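Watis cell, notebook, July

Picked up at 9:30 where Rodica left off. Arm two is untouched today, all of this is arm one. Complaint from yesterday's log: wrist cable snags when the elbow comes in low, and the gripper closes late on thin items. Counter read 698 cycles since the last service. We said 200 for a cable check, so that one is on us.

Cut the old ties off the upper segment, pulled the gripper lead free and rerouted it on the outside. There was a worn patch in the jacket near the second tie, no copper showing. Taped it and ordered a spare from Gourlay.
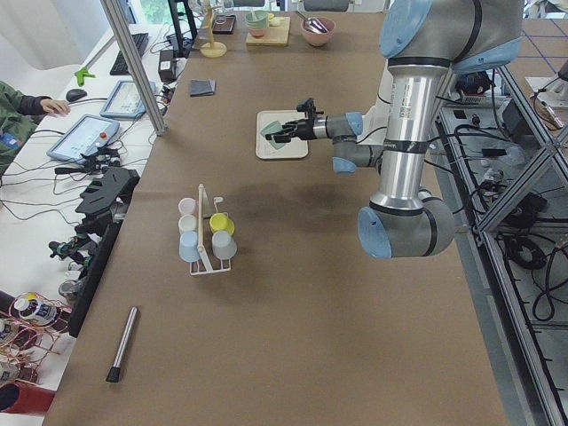
Slack at the wrist is the part I keep going back and forth on. Too little and the connector takes the load at full reach, too much and it catches on things. Left it with a loop for now. With the gripper out over the tray the cables still hang down near the wrist, and the cup rack with its tall post and hook is the thing I'd expect them to find first. Added a keep-out height over the rack in the Plulonis config. Black ties stay on the vertical segment, snug but you should be able to turn the cable with two fingers.

Gripper next. Cleaned the jaws, reset the close force, ran 19 closes on the thin green piece with no late ones. Fingertip screws on the left jaw were a bit loose – threadlocker on both, give it overnight before any heavy pick.

Went over the pedestal after lunch. Four bolt holes along the front edge of the footplate, all gone over. Rear ones need the long extension, which is over in Warwood with Eliseo. Don't run fast moves until those are done. 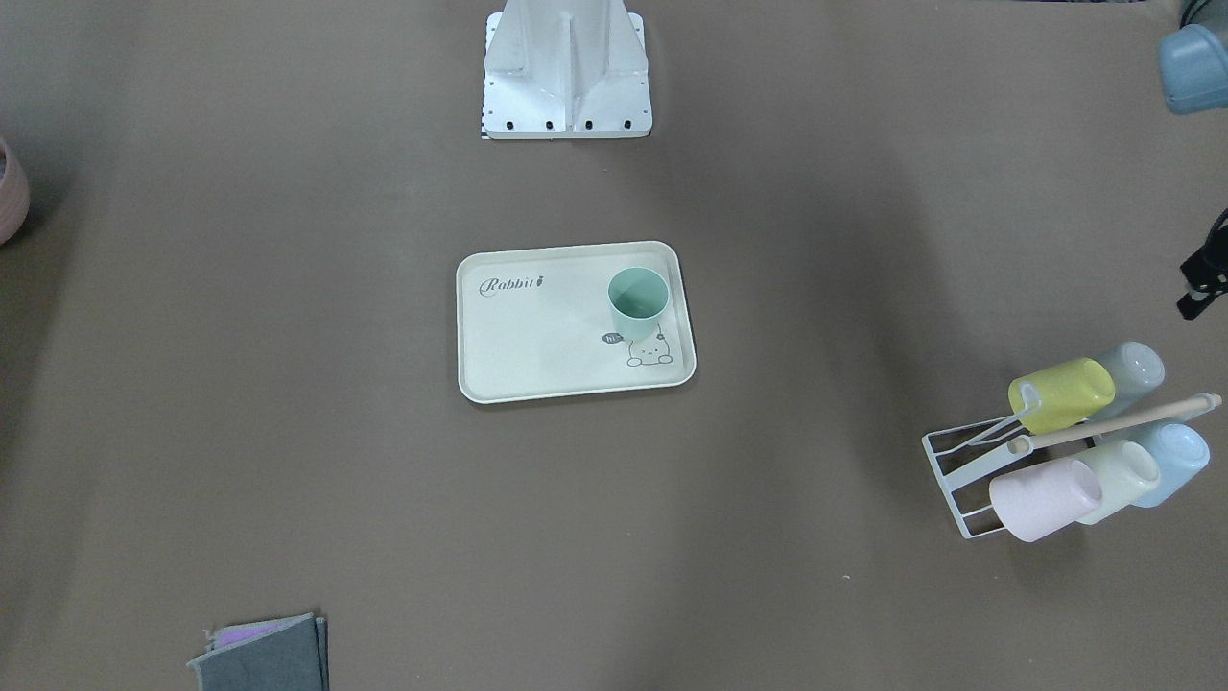
Wenceslao read this over and wants the cable check moved to every 1000 cycles, on the grounds that nobody will stop at 200 and a number we keep is worth more. He also thinks the loop should be clipped at the wrist flange. I'm fine with the clip. On the interval I'd like to see how the new routing wears first.

To do: rear bolts, clip, swap the taped lead when the spare arrives, zero the counter.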